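Teleoperation Gallery: Kitchen Table Tasks

Pictures from the kitchen manipulation work at the Betevari lab in Irkasville. An operator drives the arm by remote control and the recorder stores joint positions, gripper opening and video on a common clock. Each completed run is one demonstration. The task set was written by Katherine Cuervo and uses toy food, real and toy cookware, and a short written instruction per run ("put the strawberry on the plate", "move the banana to the bowl").

Runs are capped at 40 seconds. Anything longer is stopped and discarded at the console, including runs where the operator was one movement from finishing. The first version of the protocol had no cap and gave us long stretches of hovering that the policy learned very well.

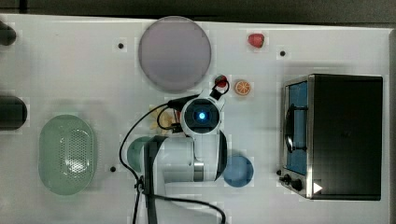

Object positions are changed between runs from a printed layout sheet. Operators do not choose the layout themselves; left to their own preference they put the target object where the wrist is comfortable, and coverage near the table edges drops off. Hernán Tello generates the sheets with a small script and keeps the seeds in the run log.

Two control modes are in use. In leader-follower mode the operator moves a small passive arm and the follower copies its joint angles. In handheld mode the operator moves a tracked controller and the Skullix driver solves for the joints. Leader-follower is quicker to teach. Handheld gives smoother approaches but will occasionally pick an elbow configuration the operator did not expect -- the fix is to back off, re-center and start the run again.

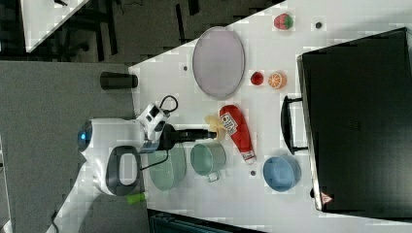 Gripper pointed toward the yellow object, with the pale green bowl beneath the arm. Ketchup bottle on its side at mid-table.

Soft and irregular objects take more attempts than round ones. With only two fingers, the approach angle matters more than the closing force, and the operator has to judge it from the video feed. New operators tend to correct all three axes at once. Ruth Ríos has them practice single-axis moves first, with recording off.

Bottles are listed separately in the task sheet. A bottle lying down can be taken by the neck or across the body, and both are accepted as long as the annotation says which. Mixed grasps under one label caused a good part of the failures in the June evaluation.
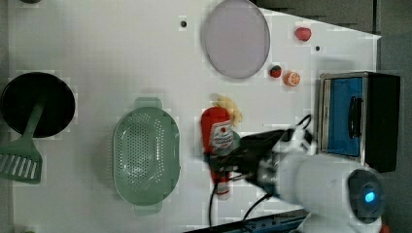

Photo: Yolanda Chambi / Betevari

Latency between operator input and arm motion is logged for every run. The console shows it in the lower corner and turns the number amber when it climbs. Operators are asked to pause with the gripper open until it settles. Pauses are trimmed afterward by Brayan Betancur's Sotelo script, which removes idle frames at the start and end of a run and leaves the ones in the middle alone.

The current target is 3000 demonstrations across the full task list, with 1000 of them in handheld mode. Every run is reviewed by 2 people before it goes into the training split. Rejected runs are kept in a separate folder with the reason code, and they are available on request to other groups working on failure detection.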